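The retry should have been the alarm

Anyone who has run a sorting line has a favorite number, and at Oswood ours was the completion rate. I worked there for six years on the returns side, where boxes of mixed electrical and plumbing stock came back from job sites and somebody had to put everything into the right bin again. In my last two years that somebody was mostly an arm on a rail. The completion rate was on a screen by the door, and it was very good. I think that number hid the most serious fault we ever had, and I think a lot of shops are being fooled in the same way.

The fault was simple. One December shift, the arm picked up a capacitor, lost it over the tray, and tried again. It lost it again. It kept trying until its fingers closed on the part sideways with the force setting meant for pipe fittings, and the can split. Electrolyte went over the tray and onto the belt. The arm then placed what was left of the part in the capacitor bin and marked the item complete.

The smell was what stopped the line. A person two stations down noticed it and hit the stop. Until then, as far as the software was concerned, the shift was going fine.

We pulled the logs afterward. The cell had handled 829 items that shift and made 928 grasp attempts. Most of the extra attempts were harmless: a fitting that rolled, a bag that sagged. But they were in the logs every shift, and we had never looked at them. The control software had a setting for how many times to retry, and the setting had been raised twice to keep the arm from calling for help. Both times the completion rate went up, and both times we were pleased.

The force problem was older. The arm used one camera to decide what it was looking at, then chose a grip from a table of grips. If it wasn't sure, it fell back on the class it had seen most recently. That is a reasonable shortcut on a line where ten of the same thing come down together. Returns aren't like that. A box off a job site has whatever was in the bottom of the van. Our arm had just handled a run of brass, so when the capacitor rolled and the camera got a poor look at its end, it was treated as brass.

I have heard the argument that this is a perception problem and that better cameras will fix it. Da-eun Kong, who ran controls for us and whose judgment I trust more than mine, made the case to me at the time. Her view was that the camera had all the information it needed on the first attempt, and that a better model would have kept hold of it. She was probably right about the model. I still think she was wrong about the fault. Any model will be unsure sometimes. What matters for safety is what the machine does next, and ours had been told to squeeze harder and not bother anyone.

Shahla Golestani put it another way in the review. She had come to us from Makungate, where they ran hand sorting, and she said a new hire who dropped the same part four times would have been asked what was wrong. The arm dropped things all day and we called it persistent. I wrote that down, and it's most of the reason for this piece.

Three things changed at our shop. None was expensive.

First, the retry limit went down to two. On the third attempt the arm stops, opens its fingers, backs away and turns on a light. People complained about the light for a few weeks. The completion rate fell, and a manager asked whether the cell was broken.

Second, force is tied to the part and never carried over from the last one. If the arm isn't sure what it has, it uses the lightest grip in the table. It drops more brass that way. Dropped brass can be picked up.

Third, we stopped testing with rows of the same item. The acceptance test the vendor, Hong, had run for us used 418 picks, sorted by type, and the arm passed it easily. It told us nothing about mixed stock. The test we use now puts a few unlike things out on a plain table, with space between them, and asks the arm to take them in an order it hasn't been told beforehand. It needs hardly any setup.

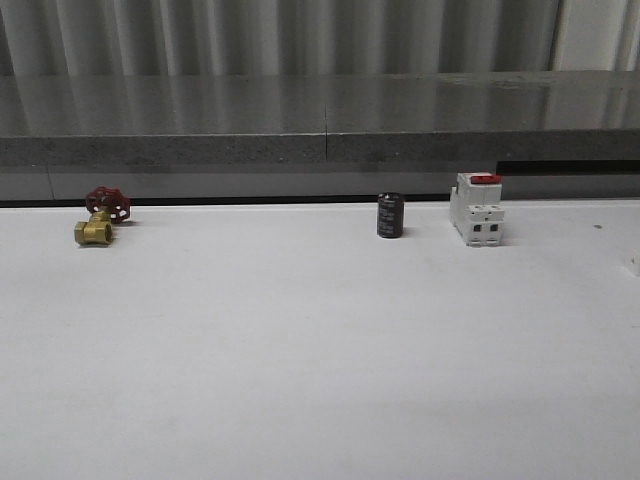
Mixed-stock check: brass gate valve, electrolytic capacitor, modular circuit breaker.

A valve with a handwheel can be grabbed badly in several ways and come to no harm. A capacitor can't. A breaker has a lever on it, and I would rather the arm left that alone. If a cell can't change its grip between parts like those, it has no business with a box of returns, and a high score on sorted stock shouldn't get it there.

I know the objection from the money side. Every stop costs a walk across the floor, and a cell that asks for help too often gets ignored, which is a safety matter of its own. That's fair. Udance, who sold us the scheduling software, showed us figures on it and I had no quarrel with them. But the answer to too many stops is to find out why the arm is stopping. Raising the limit removes the evidence and leaves the cause where it was.

So my request to anyone who buys or runs one of these cells is small. Put the attempts on the screen next to the completions, in the same size type. If the gap between them grows, send a person to look at it that day.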